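4.2 Does a box on the desk mean that something has been put away?

Much of the writing on household and office order treats the container as the end of the matter. An object goes into a box, the box is closed, and the object is counted as stored. The first coding scheme used in the Rinesside survey took this view without comment, and so did our own pilot work at Carnton. We now think it was a mistake. This section sets out why, using the one kind of container that turned up in our material far more often than we had planned for, the shoebox.

Shoeboxes are awkward for any theory of storage. They are sold as packaging, but people keep them for years, and by then they may hold receipts, cables, photographs or nothing at all. The label on the end or side goes on naming a shoe and a size long after the shoe has gone. A coder who trusts the label will be wrong in an unknown share of cases, and the share is unknown because earlier surveys did not ask anyone to look inside. Rosser's guide for coders, which many teams still follow, tells them to record "contents as marked". We see no good reason to keep that rule.

Our set holds 2,010 photographs of desks and worktops, of which 200 were drawn for close reading. Shoeboxes appear in 33 of those. We asked two questions of each: whether the contents could be seen, and whether the box seemed to be in a place where a person would choose to keep it. The second question is the weaker one. A photograph gives the position of a box at one moment and says nothing of how long it has been there. Claims in the older literature that a box "lives" on a desk, or is "in transit" across it, rest on nothing firmer than the coder's hunch, and agreement between two coders who share a hunch is not evidence.

The first question can at least be answered in part. Figure 3 is a useful case. The red cardboard box lies lengthwise on a light oak-toned desk in front of a large monitor, with its lid flap slightly raised, and the white toe of a sneaker shows through the half-round notch. The label gives a size, 7.5, and a barcode. Under the Rosser rule the entry would be "shoes, size 7.5, stored". We would accept the first word. The size belongs to the label and may or may not belong to the shoe. The last word is a guess. Nor can we tell whether there is a pair inside — one toe is one toe.

It might be said that the monitor settles the matter, as a desk with a screen full of log text is plainly a place for work and the box is therefore out of place. We doubt this too. It assumes that each surface has a single proper use, and the assumption comes from the people doing the coding.

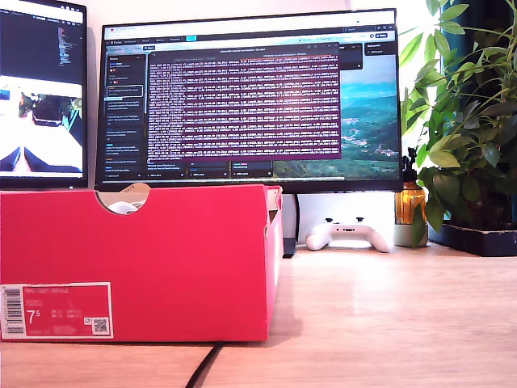
Figure 3. Shoebox on a desk in front of a monitor. Coded as "contents partly visible; storage status not known".

4.3 Changes to the scheme

We replaced "stored" with three separate entries: what can be seen of the contents, what the label says, and the state of the lid. None of them is allowed to stand in for another. Where the lid is raised by any amount it is recorded as raised, without a further judgement about whether somebody meant to close it.

The cost is a larger number of blank or "not known" entries. The Grotholm group has argued that such entries make a data set harder to use, and they do. We would still take a gap over a filled cell that cannot be checked against the photograph. The older Carnton figures have been left out of the comparison in Section 5 for the same reason.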